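Re: [trikura-teleop] Demo count vs. demo length on the kitchen rig

Posted July 2026

On the list, Altenell wrote:
> We have 200 episodes on our kitchen and the policy still hesitates
> at release. Is there any point in recording more, or should we
> trim what we have? How do you segment pot and sink? Also, what
> do you use as the end-of-episode criterion?

Segmentation first. On the Bevan rig we treat pot and sink as separate subtasks with separate language labels, even when the operator does both in one sitting. The approach pose for the pot subtask is gripper down, just above the rim, before any lateral correction:
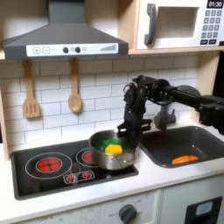

Pot subtask, gripper over the right side of the rim. Green and yellow objects in the pot, orange one in the sink.

We log leader and follower joint positions separately and train on the leader values as actions. If you train on follower values you lose the commanded squeeze on the gripper, and that alone can give you a soft, late release. Check this before recording anything.

Sink episodes are slower to record. The basin walls restrict the wrist, operators back off and retry, and the retries end up in the data.
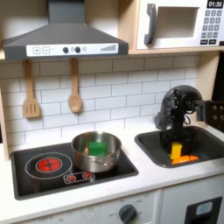
We keep a retry if the second attempt starts from a different pose, and drop the whole episode if it does not. Of 878 recorded, 660 survived that rule. Trimming idle steps at the start and end of each episode helped more than the next batch of demos did. Do not trim idle steps around the release itself. Ours got worse.

End of episode is a foot pedal, pressed by the operator once the gripper is open and clear of the object. A joint-velocity threshold fired early on almost every careful operator.

Camera placement matters too. Glare on the tile shifts with the viewpoint, so fix your exposure per camera.

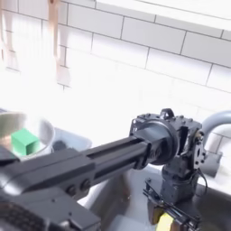
View along the arm toward the sink. Backsplash washed out at center and left.

Config for the Plollemitz recorder is in the contrib directory. Action chunking is set there as well; 4 is too short for the sink.

What are you logging as the gripper action, commanded or measured?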